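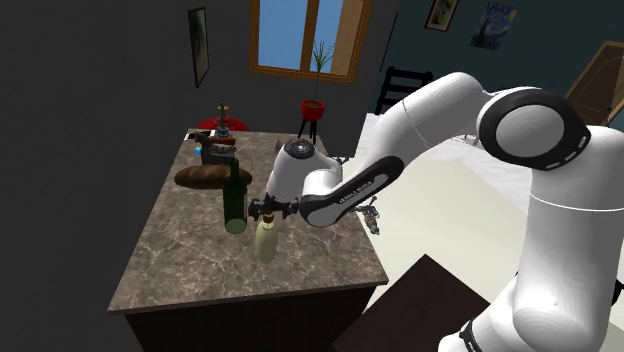

**Figure 4.** Rendered kitchen interior with a brown-and-gray marble island countertop and a white robotic arm.

## 4. Kitchen Remarks and Sale Price

### 4.1 Sample and coding

The sales used in this section are the 295 single-family closings in Rumell and the adjoining part of Fotard County for which both a complete listing history and a matching assessor record were available. Listing histories were taken from the Soler service and include the original asking price, every later price change, the agent's public remarks, and the dates on which the listing was active, pending, and closed. Assessor records supplied living area, lot size, year built, and the number of full and half baths. Condominiums, transfers between relatives, and foreclosure sales were dropped before matching.

Public remarks were coded for any mention of work done on the kitchen. A remark was counted if it used a word such as "updated," "remodeled," "new," or "renovated" in the same sentence as the kitchen or one of its fixed parts (cabinets, counters, flooring, built-in appliances). Remarks that praised the kitchen without claiming work, such as "sunny kitchen" or "great space for cooking," were not counted. Under this rule, 192 listings carried a kitchen claim. Two readers coded each remark separately, and the cases on which they differed were settled by a third reading in which the asking price was hidden.

Most disagreements came from remarks that referred to the whole house. "Updated throughout" was coded as a kitchen claim only if the kitchen was named elsewhere in the text. This is a strict reading and probably moves a few remodeled kitchens into the comparison group, where they would tend to pull the estimated premium toward zero.

### 4.2 Permits as a check on claims

A claim in the remarks is not evidence that work took place. Each address was therefore searched in the town or county permit file for building, plumbing, and electrical permits issued during the 8 years before the listing date. A kitchen permit was recorded if the description of work named the kitchen or listed the relocation of a sink, range, or gas line.

The permit file has known gaps. Replacing cabinets or counters in the same position needs no permit in Rumell, and painting and flooring need none anywhere in the county. Permits issued before the Rumell office moved to electronic filing were entered later from paper, and the work descriptions on those entries are often cut to a single word. Entries reading only "interior" were left out. The permit variable should be read as a marker of larger jobs, and its absence says little about smaller ones.

### 4.3 Model

The dependent variable is the natural log of the closing price. The base specification includes log living area, log lot size, age and age squared, full and half baths, a garage indicator, and fixed effects for neighborhood and for the month of closing. Neighborhoods follow the assessor's boundaries, with four small ones on the county side merged because each had too few sales to support its own effect. Standard errors are clustered by neighborhood.

Three further variables are added in turn: the kitchen claim, the kitchen permit, and their interaction. Estimates were produced in Flevex and repeated in a separate script as a check. The two sets of coefficients agreed to the last reported digit.

School assignment is not entered directly. Assignment zones in Rumell follow neighborhood lines closely enough that the fixed effects absorb nearly all of the variation, and a version with zone indicators left the kitchen coefficients unchanged in sign and significance.

### 4.4 Results

Taken alone, the kitchen claim is associated with a higher closing price. The coefficient is positive and differs from zero at the usual level. It shrinks by more than half once the permit variable is added, and in the full model the claim without a permit can no longer be told apart from zero. The permit coefficient stays positive in every version. The interaction is small and imprecise.

The pattern is stronger among older houses. When the sample is split at the median year built, the permit coefficient in the older half is larger than in the pooled model, while in the newer half it is close to zero. Newer houses were mostly sold with their first kitchens, and few had permits of any kind, so the estimate for that half rests on a thin base.

Asking prices behave differently. With log asking price as the dependent variable, the claim keeps its positive coefficient even after the permit variable is added. Sellers who claimed kitchen work without a permit on file asked more than comparable sellers and then, on average, closed nearer to the comparison group. These listings were also more likely to show at least one price reduction. The size of the gap depends on the month of listing and is widest for houses first listed in February, when few competing listings were active.

### 4.5 Limits

The permit variable does not measure cost or quality. A relocated gas line and a full remodel are recorded alike, and no contractor invoices were available. Sellers who pull permits may also take better care of the rest of the house, in ways the assessor record does not show. Adding roof and heating permits as controls reduced the kitchen permit coefficient slightly, which is consistent with this concern without settling it.

Listing photographs were not coded. Buyers plainly use them, and part of what is attributed here to permitted work may reflect visible condition. Houses that were withdrawn before closing are missing from the sample as well. If overpriced listings with kitchen claims were withdrawn more often than others, the gap between asking and closing prices reported in Section 4.4 would be understated.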